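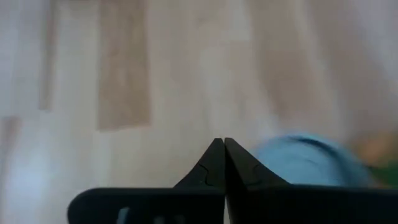

According to Liya Dinsa, any floor that looks level will do for the bench, and the leveling step can be skipped. We don't agree. Wood floors dip between planks more than people think, and a metal frame finds every dip.

4. Setting up the Segura bench and riser

4.1 The bench

1. Sweep the floor. Grit under a metal foot scratches the finish, whatever the floor seller promised.
2. Stand the two end frames upright and join them with the rails. Leave all the bolts finger-tight.
3. Push down on each corner in turn. If one rocks, slide a Drusen pad under it.
4. Tighten the bolts, then test for rocking again.
5. Lay the plank across the frames.

Note: The older leaflet calls the plank "self-locating". It stays where you put it until somebody bumps it. Use the clips.
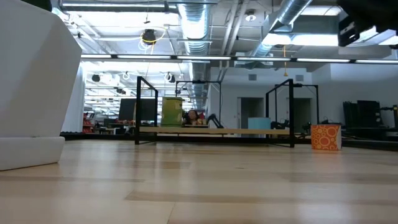
6. Put boxes on the plank one at a time, heaviest first, and keep tall ones away from the ends. Anything too wide for the plank goes on the floor, clear of the uprights.

CAUTION: Do not sit on the plank. It is a shelf, even if it looks like a seat.

4.2 The riser

1. Wipe the tabletop and let it dry.
2. Set the riser at the back of the table, leaving the front clear for working.
3. Place cans upright, labels forward. Grouping them at one end is fine as long as the riser doesn't tip when you press on the other.
4. Bring forward the cans you use most. We have seen plenty of color-coding schemes and have yet to see one last past January.

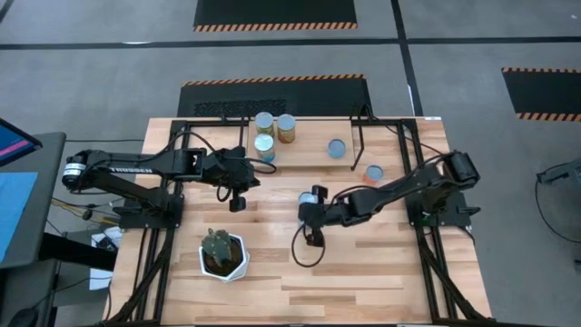 Isn't a riser just one more thing to dust, a reader from Costanberg wrote to ask. Partly, yes. With only a few cans you can leave it in the carton. It earns its place when the back row starts hiding behind the front one - and even then, a plain block of wood would do much the same job.

Note: Firnix wax is sold as a must for the top surface. We have left ours bare and wipe it with a damp cloth.

CAUTION: Lift the riser off the table before moving the table. Take the cans off first.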